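To: gripper-users list
Date: 2023-05-18
Subject: Re: Left finger pad stops short of full close

> We have two hand-held units on the Trotedis bedding task. Since April
> the left finger on one of them stops short when the trigger is fully
> squeezed. The width reading still goes to zero, so the recorder does
> not flag it. Is this the pivot screw again, or the encoder? Firmware
> is current. We have not opened the body.

We had the same fault on one unit here. It is mechanical. The encoder reads the trigger linkage and knows nothing about the fingers, so if a finger slips on its pivot the log looks normal and the grasp is wrong. Vanska, the script we use for checking logs, passed every affected file.

Our count was 70 bad episodes out of 982 before anyone noticed. In all of them the sheet slid out of the grip on the left side during the pull. We first blamed the pads and changed them, which made no difference.

The quickest check is on the video. Pick a still with both fingers open over something plain and compare the two sides. You want both pads in view and both pivot screws, as here over the mattress. 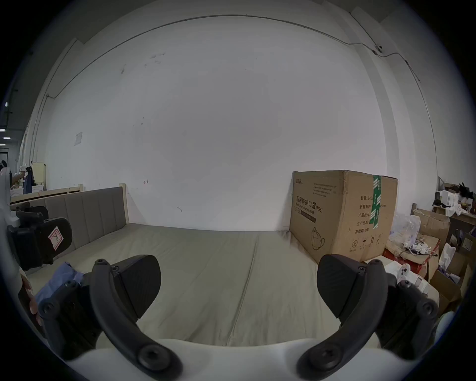 1. Check the pivot before anything else
Power the unit off and take the battery out. Hold the body in one hand and push the left finger sideways at the pad. Any movement that the trigger does not follow means the pivot has let go. Do the same on the right finger for comparison.

2. Mark and retighten
Draw a paint line across the screw head and the arm. Remove the screw, clean off the old threadlocker, apply fresh medium strength and tighten. Do not go past the mark on the Novar driver. Ours was overtightened once and the arm cracked at the hole.

3. Re-zero
Close the fingers fully on a piece of paper and run the zero routine in Gazi. If the paper pulls out, repeat step 2.

4. Cycle it
We run 300 open-close cycles and look at the paint line again. If it has moved, replace the arm.

One safety point. Keep fingertips out of the gap while the unit is powered. A slipped finger can jump back into place when the trigger is released, and we have had one pinched thumb.

For existing data, I would not trust the width channel on that unit for anything after the first bad grasp. We pulled the whole set and redid it, which took 6 days.

Can you post the serial prefix? Both of ours are from the same batch.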